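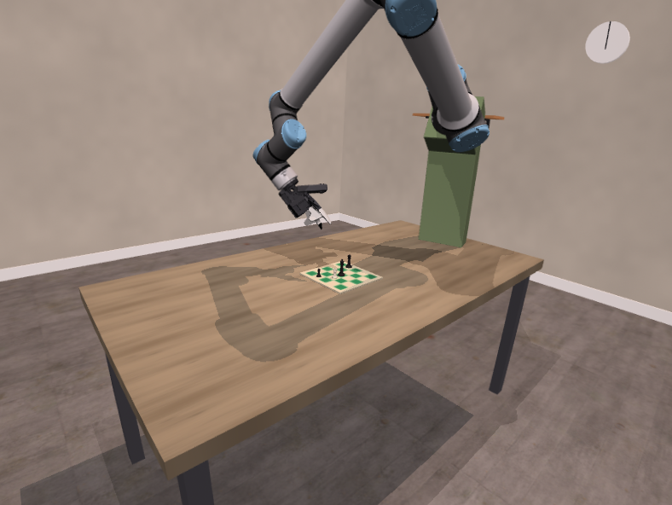 Arm on its pedestal, beside the table.

The Zatarbridge poll closed at nine, and by ten Khadija Helmy had the weighted file open. The sample was 305 likely voters, landline and text. Eklund led Collon by 4 points. In the March file Eklund had trailed.

She checked the weights first. Age was within tolerance. Education was a little high, which it always was. She ran the toplines again without the education weight and Eklund still led.

"What did he say this week?" she asked.

Mi-kyung Ryu had the clip log. "He said the county should stop paying for the bridge and let it close."

"And Collon?"

"Collon said it was a complicated matter with several stakeholders."

Helmy opened the verbatims. Question 12 asked respondents to state in their own words why they preferred their candidate. There were 84 usable answers from Eklund supporters. She sorted them by code and then, because the codes were not helping, read them in order. Most respondents did not want the bridge closed. One wrote that closing it would add an hour to her drive and that she would vote for Eklund anyway. Another wrote, "At least he said bridge."

"That can't be coded," Ryu said.

"Put it under issue mention."

"Positive or negative?"

Helmy looked at the codebook. The codebook had two boxes. She left the cell blank and made a note in the margin column, dated 3 Apr 2025, with her initials.

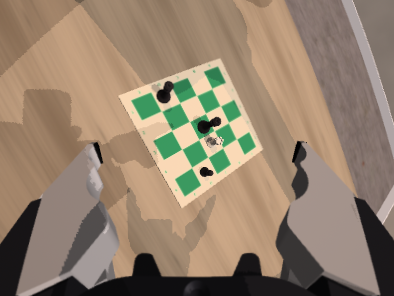 Five-by-five board, green and cream.

The client was Collon. The memo was due before the morning call, and the template asked for a finding, a cause and a recommendation. Ryu wrote the finding in one line. For cause she typed "salience" and deleted it, then typed it again.

"He'll ask if it's noise," she said.

"The margin covers it. Tell him that." Helmy scrolled up to precinct 39, the Skondomov side of the river, where the bridge landed. Collon had won it twice. "Then tell him about this one."

Ryu read the row and wrote the number down.

"And the recommendation?"

Helmy took the keyboard. She wrote that the candidate should state a position on the bridge – either position – by the weekend. She saved the file, attached the crosstabs and sent it at 11:52. The reply came before midnight. Collon thanked them for the thorough work and asked whether the question could be reworded.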